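The method was called Plarkel, after the street where the lab rented its second floor, and it had one rule. A fold did not count unless the arms had found the edge of the cloth on their own.

Karthikeyan Joseph had written the rule in December and regretted it by spring. They ran 300 trials with the rule and 300 without. Tae-yang Byun kept the log by hand, in pencil, and read the number out at the end of each night.

"Seventeen," he said.

"Out of the first set?"

"Seventeen misses. With the rule."

Joseph put down his tea. The reviewers at Altoston had expected far worse. He asked for the other number and Byun turned back two pages and gave it to him. It was higher.

"Check it again," Joseph said.

Byun checked it again. Then he started the arms on another shirt, and they stood at the rail and watched without talking. It was past eleven. At home in Grerneck his mother would have left the porch light on.

"Will you call Bhat?" he asked.

"In the morning," Joseph said, and pulled up a chair. 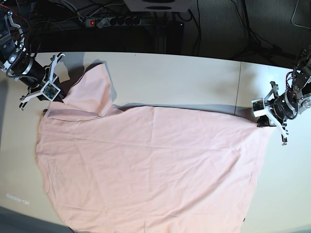
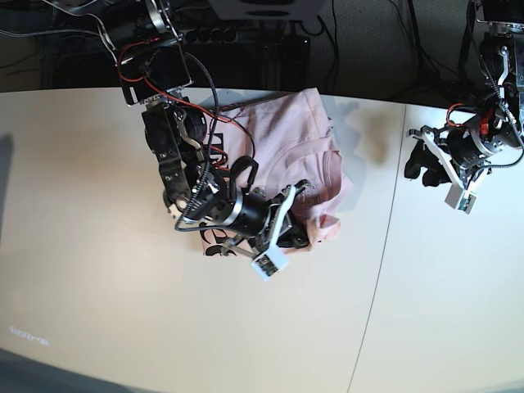
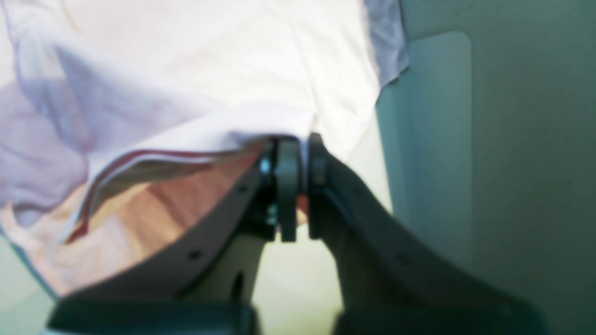 The cloth work. In the first two, a pink T-shirt on the table; in the last, white fabric held in a gripper.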